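Flullska Parcels is a set of first-person recordings of people sorting, turning and stacking cardboard parcels by hand. It was gathered to train and test policies for two-armed parcel handling. This file covers version 2 and replaces the notes that came with the March release.

## Contents

| Item | Value |
|---|---|
| Episodes | 3323 |
| People recorded | 38 |
| Parcels in the pool | 70 |
| Task types | 6 |
| View | head height, facing the table |
| Hand pose | from wrist markers, both arms |

## Tasks

- `upright`: stand a flat parcel on its edge with the label facing the person
- `lay_flat`: put a standing parcel down, label up
- `find_code`: pick out the parcel whose label carries a given code
- `swap`: exchange two parcels in the same row
- `row_to_stack`: turn a row into a single stack
- `clear`: move everything to the left side of the table

Each episode holds one task. The person hears the instruction once, starts with both hands on the table and ends the same way. Episodes in which a parcel fell to the floor are kept and have `dropped: true` in their metadata. Filter them out if you only want clean runs. We train with them in.

## How the recordings were made

Recording took place in ordinary rooms, by daylight where possible. We did not use a studio or a plain backdrop, and the tables, walls and windows differ from one site to the next. Sleeves are rolled up or left off, as cloth tends to slide over the wrist straps and hide the markers.

Parcels are used ones with their shipping labels still on. The labels matter for `find_code`, and they also give the model something to line up with when a box has no other print on it.

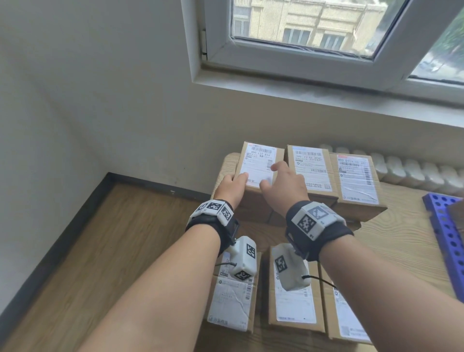

*Photo: Candela Palacios / Flullska*

Both wrists carry a tracking module on a black strap, with square black-and-white markers on more than one face. A smaller block with its own markers hangs under each wrist. Pose is solved from whichever markers are in view, so a hand that turns over usually stays tracked. Where too few markers can be read, the pose is left empty and `track_ok` is set to false for those rows. We do not fill gaps. If your loader needs unbroken tracks, `tools/fill_gaps.py` does a simple linear fill and writes the result to a separate file.

Fingers are not tracked. Finger positions can only be taken from the video, and we supply no labels for them.

## Layout

```
flullska_parcels/
 episodes/
 <episode_id>/
 video.mp4
 wrists.csv
 meta.json
 splits/
 train.txt
 val.txt
 test.txt
 tools/
```

`wrists.csv` has one row per video frame for each arm. Positions are in metres and rotations are quaternions in `w, x, y, z` order. Version 1 used `x, y, z, w`, so check any old loader before running it on this release.

Splits are made by person. No one in `test.txt` appears in the other two lists. Parcels are shared between splits, so the test score says little about boxes the model has never met.

## Labels and privacy

Names, street addresses and phone numbers were covered or cut away before recording. Routing codes and barcodes were left as they were. If you come across readable personal details, send us the episode ID and we will withdraw the video and issue a new checksum list.

Everyone recorded signed a consent form and was paid by the hour. Faces do not appear in the videos, and sound has been removed.

## Known problems

- Right-handed people make up most of the set. The `hand` field in `meta.json` can be used to balance batches.
- Strong window light washes out label text in part of the Peñalver recordings. These have `glare: true`.
- Early Rilosau episodes have a short delay between video and wrist data. A per-episode offset is given in `meta.json` and must be applied by the loader.
- Parcel weight was not recorded.

## Licence and contact

Free for research and teaching. For commercial use, write to Vosus, which holds the rights. Corrections go through the issue tracker, with the episode ID in the title.

Please cite as: Palacios, C., *Flullska Parcels, version 2*, Vosus, May 2024.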